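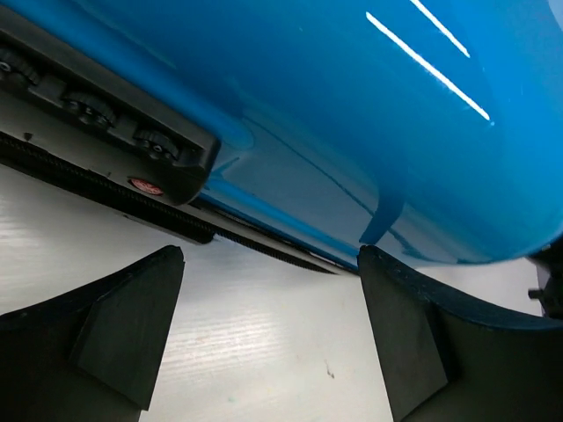 Blue shell on a pale tabletop.

The Crossing to Loltisus

Bohumila Šťastný sold her father's boat in May, to a man who had never owned one.

His name was Steinar Dalsgaard. He came up the dock with an envelope and a printed copy of the ad, folded in four. The ad said the engine was sound and the hull was not pretty. He read both parts out loud, as if she might want to change them.

"That's right," she said.

He walked the length of the boat and back. He asked what the name meant. It was painted on the stern, Gretis, in letters her father had redone every spring until his hands got bad.

"It was a dog," she said. "Before my time."

They had agreed on 500, and he had it in small bills. She put the envelope in her coat without opening it. Then he asked if she would ride with him as far as Loltisus, so he could learn the channel. It was 30 minutes out, and she could take the ferry back.

She had planned to go home and clean the kitchen. She got in.

He steered badly at first. He turned the wheel too far and then too far the other way, and the boat went along like someone looking for a dropped key. She told him to pick a point on the far shore and leave his hands alone. He picked the water tower. After that it went better.

"Did he fish?" Steinar asked.

"He said he did."

Past the second marker the bottom came up fast, and she showed him where to swing wide. Her father had taught her that with a hand on the back of her neck, turning her head toward the rocks. She only pointed.

"Is there anything else I should know?" he said.

She thought about it. The bilge pump stuck in cold weather. The left locker would not open unless you kicked it - low, near the hinge. There was a radio, but it got one station. She told him all of that, and he wrote it on the back of the ad.

At Loltisus he came in too hard and scraped the dock. He looked at her.

"It's your boat," she said.

She tied the bow line for him and went up the steps to the ferry office. The woman at the window asked if she wanted a round trip.

"One way," said Bohumila, and felt in her coat for the envelope.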